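**Asura notes, Aug 16, 2018**

### 1/8

Right, thread time! Hakim and I have been arguing for weeks about blurry wrist camera frames and whether you should bin them before training. We've got numbers now, so I'm posting them before either of us changes our mind.

### 2/8

Quick background. Asura learns pick and place from demonstrations. A person guides the arms, we record everything, and the network learns to copy. We had 1,247 demos sitting on the server and kept 600 for this test (same tasks in both halves, Nhung Tiêu did the sorting and deserves cake).

### 3/8

Our tabletop is glossy white and it throws the ceiling lights straight back up at you. Add a white marker and it's a proper headache for a small camera. I was sure glare would be the big villain here.
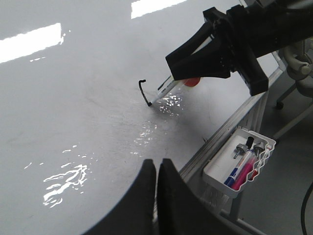

*White marker, white table, two ceiling lights shining back. The other arm is top right.*

### 4/8

Then there's blur. Arms move, cameras on arms move with them, and a good chunk of what we record is mush. My plan was simple -- score every frame for sharpness, chuck the worst, train on the nice crisp ones. Hakim said I'd regret it.
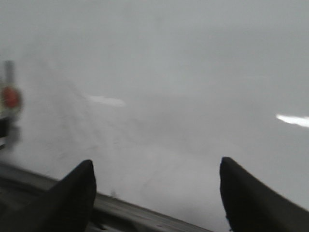

*Fingers open with nothing between them. The orange-red smudge is far left.*

### 5/8

So we trained two versions. Same network, same 600 demos, same settings. One got every frame. The other only got the ones that passed my sharpness score.

Every frame: 87% of grasps succeeded.
Crisp only: 77%.

I regret it.

### 6/8

My best guess as to why: when you cut the blurry frames you mostly cut the bits where the arm is travelling. The crisp-only version was lovely once it was close to something and a bit lost on the way there. It would dither, start down, come back up, dither again... painful to watch!

- Hardly any difference between the two once the fingers were closed on something. All the trouble was in getting there.
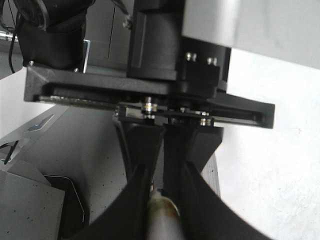
- Glare mattered less than I'd feared. Both versions coped with the shiny patches about equally well, and I haven't got a good story for that yet.

### 7/8

Caveats, before Jaruwan gets to them first: one table, one set of lights, one sharpness score that I made up on a train. A gentler cut-off might be fine. We only tried the one -- sorry.

### 8/8

Next up is keeping all the frames but giving the blurry ones less weight. Tín Võ has a version half working and we're hoping to run it in October. If you've tried something similar, tell me what cut-off you used, please!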